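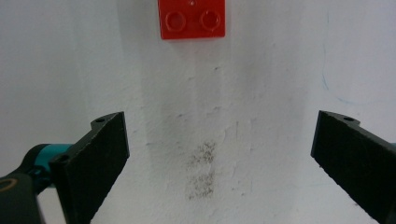 Hearing Checks at Kititz Primary: Our Term Project
Antonina Stasiv, Community Health, April 9, 2022

We wanted to find out how many families in Kititz knew the council runs free hearing checks for kids starting school. I loved this topic from day one! We handed out 186 surveys and talked to parents at the Semeniuk Library (the staff were so helpful). Only 32 families had heard of the program, and 15 of those had booked in. The mayor's office has now agreed to put our flyer on its noticeboard, and we'll run the survey again in December.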